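Workshop notebook, Truldale room
Wednesday, late afternoon

Started on the tumblers today, after putting them off for most of December. I had meant to do the trays first, but the light was so good over by the round table that it seemed a shame to spend it at the sink, and anyway the glasses have been bothering me ever since the Flores set came back from the display with fingerprints all over it. So the trays can wait (they are stacked under the bench with the blue towel over them, if anybody goes looking).

For whoever picks this up after me: we are trying to settle how the rotating holder should be loaded, handled and written up for the Bilik care sheet, which at the moment says only "hang glasses after use" and leaves people to their own devices. I would like it to say something kinder and more useful than that. I read the old sheet aloud to myself over coffee and it took me all of four seconds, and I still had three questions at the end of it.

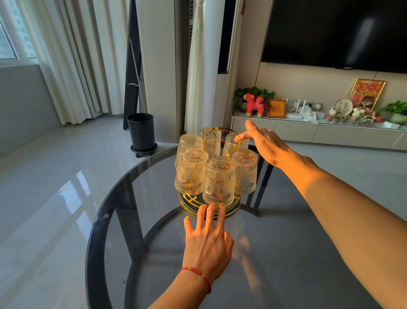 My main worry has always been the turning. A holder like this wants to be spun, everybody who walks past gives it a little push, and on a glass tabletop I find I hold my breath every time. With all six tumblers hanging on it I like to have the fingertips of one hand resting on the edge of the green base and a finger of the other on the big gold ring, and from there it is easy to feel whether the thing is sitting quietly or wants to wander. I wrote on the last sheet that the ring is only for carrying, and I want to take that back. It is a very good place to steady from, too, and it keeps your hand up away from the ribbed part of the glasses, where smears show worst.

Two more thoughts while I have them. The rim of the green base is the part people will polish too hard, I'm sure of it, because the gold is so pretty and it sits right at the front where you notice every spot. Soft cloth, plain water, and leave it alone after that. I tried the Gukach paste on the old spare holder last month and I was sorry, so please don't use it on this one, however tempting the tin looks on the shelf.

And the hooks. They are short, and the first time you hang a glass you will probably tip it too far and hear a click that makes your stomach drop. Go slowly and let the glass find its place. I practiced for a good half hour before I stopped wincing, which I put down here as encouragement to others and a mild embarrassment to me.

Then there is the question of what to do with the glasses that aren't on the holder. I had been lining them up wherever there was space, which is fine until you reach across for something and catch one with your sleeve (I roll mine up now). Keeping them together on the right, upright, with the holder left of them, suits me much better. I can take a glass from the group without passing my arm over the others, and my left hand stays free near the rack. If you are left-handed I would simply swap the sides and see how it feels. I'd love a note about it if you try.

I also went back and forth on whether to fill the hooks in order or by opposites. Going by opposites should keep the weight more even, and with glasses this chunky I think it matters, but I haven't measured anything and it may just be a feeling. It deserves a proper afternoon.

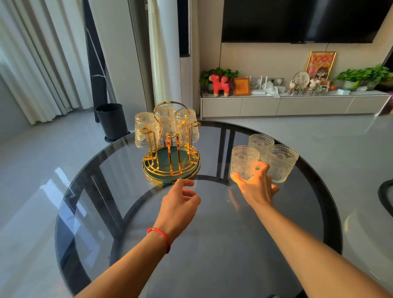 Care sheet, draft wording

Hang each glass mouth down, and let it settle on its hook before you let go. Keep a hand near the base while you load. Carry by the top ring, with your other hand under the tray. Wipe the gold with a soft damp cloth only.

I make that a bit short, but people do read short things. The raised pattern on the glasses ought to get a line of its own, since the little dips in the sunburst hold on to lint from the cheaper towels. I used the linen ones and was much happier. There should be roughly 30 of those left in the cupboard, unless the kitchen has been borrowing again.

Still to do

Trays, obviously.

Try the opposites loading properly and write down what happens, even if it's dull.

Ask Bilik if the sheet can run to a second side. The drawing takes up most of the first, and I would rather not shrink it.

Order more felt dots for the underside of the spare holder, item 122 in the list pinned by the door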